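The Laundry Clause

The house on Gerkbridge Lane had been rented to Giang Khổng and Hauke Fröhlich on the understanding that they were both adults. The landlord had asked for references. He had not asked about laundry, and by the second week Giang thought this an extraordinary oversight, like leasing out a boat without asking whether the tenants could swim.

Hauke did his wash. She gave him that. He did it often and well, with the correct amount of detergent, and he folded what came out of the dryer into squares you could have tiled a bathroom with. The difficulty lay in the hours between the body and the machine. A shirt came off and went onto the bed. It was not dirty enough for the basket and not clean enough for the drawer, and Hauke, who had been raised in a home with firm categories, would not put a thing where it did not belong. So it stayed on the bed, near the foot, and was joined by others of its kind.

"What is that?" Giang had asked, the first time.

"Those are in between," said Hauke.

She was a claims adjuster for Sengate Mutual and had spent eight years listening to people explain why the water had come in through a window they were certain they had closed. She knew a position being prepared when she heard one.

"In between what?"

"Wearings."

She let it go. They had been married for five months and she was still letting things go at a rate she knew to be unsustainable.

By December the in-between clothes had their own climate. They slid to the floor at night and were put back in the morning. Hauke's mother telephoned from Mateos to say she would be coming for the holidays, and would be staying five nights, and did not wish anyone to go to any trouble. Giang wrote this down on the back of an envelope, because in her experience it was the sort of statement that came up later.

"She'll have our room," Hauke said. "The sofa bed hurts her hip."

"Then the pile has to go."

"Obviously."

"I mean permanently, Hauke. I want a ruling."

He went off to think about it. He was a surveyor, and liked to walk a boundary before he agreed to it. When he came back he had a proposal, typed, on a single sheet. Clause one stated that the basket would be moved from the bathroom to the bedroom rug, at the foot of the bed, so that distance could no longer be offered as a defense. Clause two stated that nothing would be left on the bed after nine in the morning. Clause three gave either party the right to throw anything found there into the basket, whatever its condition, without notice.

"What about in between?" said Giang.

"Abolished," said Hauke, and she could see that it cost him something.

They signed it at the kitchen counter. Gito, the cat, walked across the page before the ink had dried and so was held to be a witness. 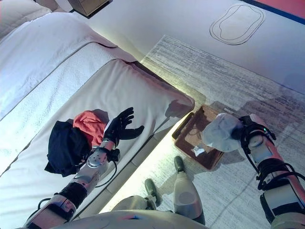

Giang enforced clause three on the very first morning. She had come up at ten past nine with her coffee, in an excellent mood, hoping to find nothing and hoping even more to find something. The covers had been pulled more or less straight. The woven basket stood on the gray and white rug exactly as agreed, its mesh lining showing, with a small white scrap in the bottom and no clothing in it at all. And on the mattress, an easy toss away, lay something black and something red-orange, one crumpled partly over the other, as if they had met there by arrangement.

She knew the red-orange one. She had paid for the red-orange one. It was hers.

Giang drank some of her coffee. It was a moment that called for integrity, and she gave integrity a fair hearing. She had taken the thing off the night before, judged it good for another day, and dropped it at the foot of the bed where she had apparently been dropping such things since the wedding, under cover of her husband's reputation. The black one was Hauke's, without question. But his was underneath. Any adjuster in the state would have told you what that meant for the order of events.

"Anything up there?" Hauke called from the bottom of the stairs.

"I'm looking," said Giang.

"It's past nine."

"I'm aware of the time."

She heard him start up. He climbed stairs the way he did everything, evenly, with a pause on the landing to see how far he had come. It gave her perhaps ten seconds. She could put both in the basket and say nothing. She could put his in the basket and hers in the drawer, which was fraud. Or she could reverse the order, black over red, and let him draw his own conclusions, and she was ashamed to find that her hand was already out.

"Ah," said Hauke, in the doorway.

"One of these is yours," said Giang.

"Yes," he said. He looked at the bed for a while. He had the surveyor's habit of looking at a piece of ground long after everyone else was ready for lunch. "And the other?"

"The other is in between."

He did not laugh, and she thought better of him for it, and also worse. He went down to the kitchen and returned with the sheet of paper and a pen, sat on his own side of the bed, and wrote for some time. When he handed it over there was a clause four. It allowed each party one garment, for one night, on the chair by the window, to be known as the chair.

"We don't have a chair by the window," said Giang.

"No," said Hauke. "I looked it up. There's one for three hundred and eighty-four dollars."

"For a chair?"

"It has arms."

She read the clause again. It was well drafted. It had no loopholes that she could find, and she had been finding loopholes for a living since before she met him. Gito came in, stepped over the basket, got up on the bed and lay down on the black and the red-orange together, and turned around twice, and closed his eyes.

"Well, that's no good," said Hauke. "We can't move them now."

"When does your mother get here?"

"Four."

Giang signed. Then she sat down next to him, since there was nowhere else in the room to sit, and they discussed whether it should be the green or the gray.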